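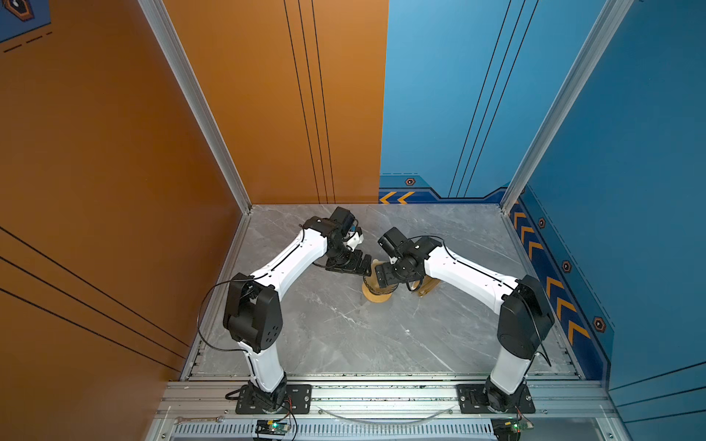 Two arms, one cup. Coffee bench, Tuesday.

Can a machine make the morning coffee yet? Short answer, no. Longer answer, bits of it. Quick gallery from the coffee bench, typed up between meetings so forgive the spelling. Part of our Darton chores series. Previous ones were towel folding (bad), shelf restocking at Tuvlow (pretty decent) and the dishwasher one that everybody emailed me about.

Ground rules, same as always. Ordinary kitchen stuff, nothing glued down. Songül Aksoy sets the task list and she doesn't go easy. Pour-over has 6 steps on her sheet: dripper in place, filter out, filter in, grounds, water, clear up. A person half asleep gets through it without thinking. Two arms sharing one small patch of floor have to stay out of each others way the whole time, and that's before any coffee is involved.

Filters. Everyone's least favorite step, mine included.

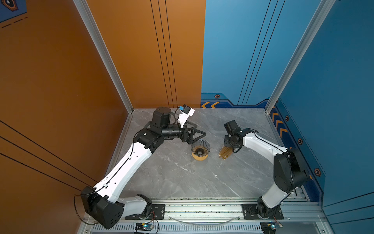
Paper is still the hard part. One sheet off a stack, try it at home with your eyes shut and oven mitts on. Zane Vanags has been on this since May and says he'd take a week of mugs over a day of filters. Mugs stay the same shape. Paper bends, sticks to the next sheet, springs back open when you let go. Same story with produce bags at Tuvlow, same story with pillowcases. If somebody sells you a robot butler ask to see it seperate two coffee filters.

Shop floor is further along, I think. Austra Lill runs packing at Kairys, 400 boxes a shift, and the machine there does fine so long as the boxes are the same box. Change the supplier and she's back to doing it by hand till lunch. Kitchens change the supplier every day, basically.

Water next. Pouring.

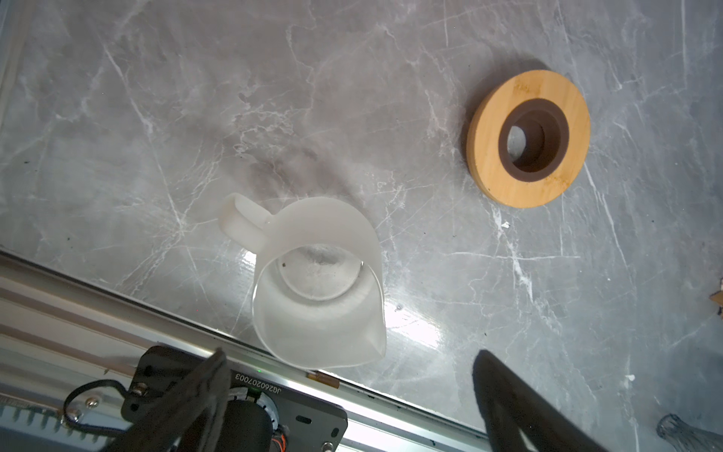 Pouring looks easy and splits the office. Jaanus Zariņš says it's nearly solved, Hafþór Egilsson says come back in 2 years. My money's on Hafþór. Holding a thing level is one job, tipping it slowly and stopping at the right moment is another. A see-through-ish plastic pitcher like this one, pale on pale gray marble, isn't the easiest thing to pick out either, and you have to get the little spout pointing the right way before you even start. Handle on one side, spout on the other, so where you grab it decides how you pour. People sort that out without a thought.

So, would I let one do my kitchen? Not yet. Carrying and sorting, sure, if I get to tidy up first. Coffee I'll keep making myself. Wireck laundry gallery is next, socks mostly, send questions before then.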